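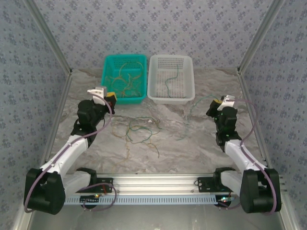
Photo: Fumiko Katayama

Home | Guides | Tenders | Templates | Contact

How to put together your first expression of interest for a donor-funded project

12 May 2025

I run a very small consulting outfit called Prusum, and we do training and advisory work for public agencies, mostly in water and local administration. A lot of that work gets paid for by development donors, and the way in is nearly always the same: you send an expression of interest (EOI), you get shortlisted or you don't, and then you write the real proposal. My first EOI took me some 20 evenings. It now takes me a couple of days, and I'd like to save you a few of the evenings!

Step 1. Read the notice twice before you open a blank document

The first time, just read it. The second time, go through with a marker and pull out every place that says "must," "shall" or "minimum." Those are your pass/fail points. Everything else is where they score you.

I copy the pass/fail points into a plain table with the page number next to each one. On the last notice I answered (through Skotamgate, the tender portal we use most) there were 11 of them, and two were hiding in an annex about tax forms. If you can't meet one of them alone, stop and think about a partner now. Don't leave it until the week it's due.

Step 2. Work out whether your turnover is big enough

This is where small firms get knocked out. Donors usually ask for average annual turnover over the last few closed financial years, and they mean closed. The year you're in doesn't count, however well it's going.

Add up the closed years, divide, and compare that with the threshold. Watch the currency too. The notice normally says which exchange rate to use and on what date (ours once wanted a rate from the previous August, and I'd used the current one and had to redo the whole sheet).

If you fall short, a joint venture lets you add your numbers to somebody else's, provided the notice allows it. Some do and some don't, so look for the exact wording and send a clarification question if it's fuzzy.
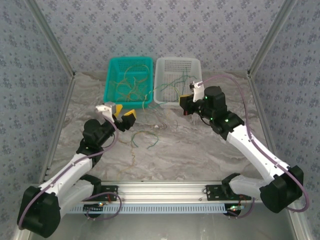 Step 3. Pick your references

You'll be asked for past projects, typically with a minimum contract value and an end date after a certain year. I keep a master list of everything we've done, with client, country, value, our share, start and end dates, and who signed off on it. It's dull to build and you only have to do it once.

For each reference, put the donor's own words in your description. If the notice talks about "capacity development for municipal utilities," and you trained utility staff, then write that you did capacity development for municipal utilities. Evaluators have a grid in front of them and they're looking for matching phrases.

And be straight about your share. If you had 3 people on a big contract led by someone else, say so and give the value of your part only. We partnered with Grusus on a district planning project a while back, and both of us had been listing the full contract value in our profiles. Very awkward phone call!

Step 4. Settle the joint venture terms before you write

If you're going in with a partner, agree on these in an email at least:

- who leads and who signs
- how the work is split, in percent or in days
- who pays for the bid if you lose
- whether either of you can bid with another group

Fumiko Katayama and I have worked together for years and we still write all of it down. The lead firm usually has to upload a signed declaration from each member, so ask for that early, particularly if your partner's director travels a lot.

Step 5. Write it short

Most EOIs have a page limit and I try to come in under it. Ours goes: cover letter, company profile (one page, no more), reference table, statement of financial standing, declarations. Leave the methodology for the proposal unless they ask. I used to sneak in a long section on our approach and it never earned a single point.

Step 6. Upload the day before

Portals slow down in the last hours. Name your files the way the notice asks, check that each PDF opens, and save the confirmation receipt somewhere you'll find it. Then put the clarification deadline and the expected shortlist date in your calendar and go do something else for a while.

I'll do the proposal stage in a separate guide, including the daily rate calculation that everybody keeps asking me about.

Comments (3)

nakajima_advisory
The closed years thing got us last spring. We counted a year that hadn't been audited yet and were out on formal grounds. Is a tax return okay if there's no audit?

Reply from author
Depends on the notice! Some accept a statement from your accountant. Ask in the clarification round, in writing.

Dele
Could you share the reference table template? The link under Templates goes to the old one.

We use cookies to remember your settings and count visits. Accept | Decline | Read more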